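Fadwa Fahmy had been hired for her patience, which in her experience was what people said when the work was dull and the pay matched.

"You're teaching it," Kristof Jansen told her on the first morning. He said it the way her aunt used to talk about prayer.

She doubted it. By the middle of April she had guided the arm through 400 runs of hanging up a mug, and all she had taught it so far was her own bad habits. She always came in a little high. She always paused before the peg. If the machine learned anything, it would learn to hesitate like a woman who wanted her lunch.

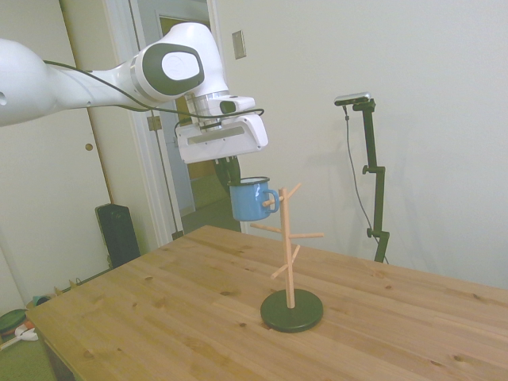

"How many does it need?" she asked.

"Lahlou got theirs working with 1,171."

"Working how?"

Kristof scrolled for a while. "On their mug," he said.

She ran another, and another. When one went badly she reached for the delete key, and he stopped her. Tavik wanted the failures too, he said – they were useful, somebody had written a paper.

"So if I do it wrong, that's good."

"If you do it wrong naturally."

Fadwa thought about that through the next two runs. Then she brought the handle in low, missed the peg, and tried to look natural about it. Kristof typed something into the log and nodded.

"Great," he said. "Again."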